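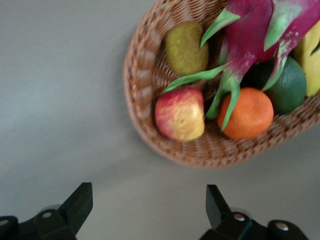 Dragon fruit in the wicker basket.

Feb 7, 2021

Third go at the peel dye. Simmered 200 g of chopped dragon fruit peel in tap water, strained through the old Sorico cloth. Color was strong in the pot, much weaker on cotton. Added 5 g citric acid to the second bath and got a cleaner pink. Wool swatch from Arkdale took it better than the cotton did.

Giorgia Russo wants a light test before we dye any more yardage. Taped two strips to the south window, half covered. Check them in May. Still need more alum.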